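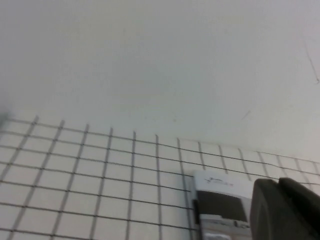

Monday, teleop bench, grid mat setup

Got in before the heating did, so the first hour was me in a coat with a leader arm in one hand and a coffee in the other. Not recommended, the leader picks up every shiver. I threw away whatever I recorded before nine.

Goal for the day was side approaches on the small rectangular part, the one with the white top and the dark panel in the middle. Fingers come down next to it, pause, close, lift, carry to the drop spot, let go, back off. The Bistarum policy from last week does fine when it comes straight down from above but gets very confused if the part is turned even a little, and Kári's theory is that we simply never showed it what lining up looks like. We showed it being lined up already. I think he's right (don't tell him, he's been unbearable since the calibration thing).

So the rule for this batch: every demo starts with the gripper clearly off to one side and a bit high, and I have to bring it in next to the part slowly enough that the wrist view has something to learn from. Close in beside it, leave a bit of mat showing between finger and part, hold still for a beat, then commit. It feels ridiculous when you're driving. You want to just grab the thing!

How it went

Morning was rough. I was driving by looking at the bench, which is the bad habit Bergþóra keeps warning everybody about, and when I played the episodes back from the wrist side you could see me correcting for things the wrist camera has no way of knowing. The policy only gets the wrist view in this setup, so if I steer by something over my shoulder, it's learning to be psychic. After the coffee break I turned my stool around and drove from the monitor only. Slower and much uglier for the first few tries, then suddenly it clicked and I stopped thinking about it.

Total kept: 35 episodes. I tossed 14, mostly for the over-the-shoulder thing, a couple because I bumped the part while coming in and then pretended I hadn't. If you bump it, keep going only if you recover properly. A sloppy bump followed by a sloppy grab teaches it to be sloppy, and we already have plenty of that in the old Flivereck set.

With these we're at 310 for the side approach task. Ah-rin wants 3000 before she'll even discuss training from scratch, and I said fine, she can come and hold the leader arm. In the meantime we fine-tune.

Hand guiding vs. the leader arm

Brynhildur came by after lunch and we tried a few by hand guiding instead, just pushing the arm around in gravity comp with the record button on the foot pedal. Some notes while I remember:

It's lovely for the approach. You feel where the fingers are and the path comes out smooth on the first go, no wobble at the end.

It's terrible for the grasp. You need one hand on the wrist and one on the gripper button, and your knuckles end up in the camera view on every single close. We replayed three and there was a thumb in all of them. Didn't keep any.

Brynhildur suggested guiding the path by hand, then replaying it hands-off and recording the camera only during the replay. I like this a lot. The part has to go back to exactly the same place between the two passes, but with the grid under it that's doable – just note which line the long edge sits against. Going to try it properly tomorrow.

Stuff that bugged me

The grid is great for resetting but I'm starting to worry the policy is reading the lines instead of the part. Eyvindur had the same thing on the Bralard job, where everything worked until somebody moved the mat. I'd like to do a batch with the mat rotated, then a batch with no mat. Plain white on white could be nasty for depth though, the back edge already melts into the backdrop in the wrist view.

The part gets soft when the gripper is down low. The print on the top of the part is unreadable to me on the monitor from down there. Probably doesn't matter for grasping, but it would matter if we ever want it to tell one side up from the other. Ask Bergþóra whether the focus can come in a touch without wrecking the far end.

Leader arm trigger is sticky again at the last few degrees. I compensated without noticing, so the closes in the second half of the day are probably snappier than the ones in the first. Check the gripper trace before anyone merges them.

For tomorrow

Clean the trigger first, before recording anything.
Hand guide plus replay, same part, same start cells as today.
Rotate the mat and do a short batch by leader arm.
Label today's folder properly. It's currently called side_new_new2 and I know what that means today but I won't in March.
Ask Kári where the other foot pedal went. The Vigfúsdóttir bench has two and we have one.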